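Home | Forums | Members | Search | Log in

Heat or cold for a stiff shoulder?

hillwalker696
My right shoulder has been stiff since July and I'm tired of guessing. My sister swears by a heating pad, my neighbor says ice only. I've tried both and I can't tell much difference – maybe the heat feels nicer going on. Anybody been through this?

Lleucu Lloyd
Heat, every time! I had the same thing two winters ago (left side, couldn't reach the top shelf) and a warm shower plus slow arm circles got me through it. Took more than 6 weeks though, so don't give up early.

delentdave
Gotta disagree. Heat made mine throb all night. I do ice wrapped in a dish towel, then leave it alone. The arm circles I never got on with either.

Lleucu Lloyd
Was yours a fresh injury, Dave? I wouldn't put heat on something that's just been banged up. Mine was plain old stiffness.

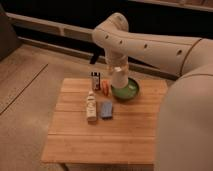 White cup-like object over a green bowl on the board

delentdave
Fair point, I fell off a ladder, so yeah, pretty fresh. Still wouldn't go near a heating pad now.

ostar_mum
I'm with Lleucu on moving it, but I'd get it looked at before picking a side. I put it off for ages and the physical therapist in Flerham found it was coming from my neck. All that ice on the wrong spot, lol. She gave me 2 stretches and I do them while the kettle boils.

hillwalker696
No fall or anything, it just crept up on me. Hadn't thought about the neck – it does crunch a bit when I turn my head. What were the stretches?

ostar_mum
Mine were for my neck so I'd rather not say do these. Ask when you go in!

hillwalker696
OK, calling them tomorrow. Sticking with the heating pad tonight, sorry Dave.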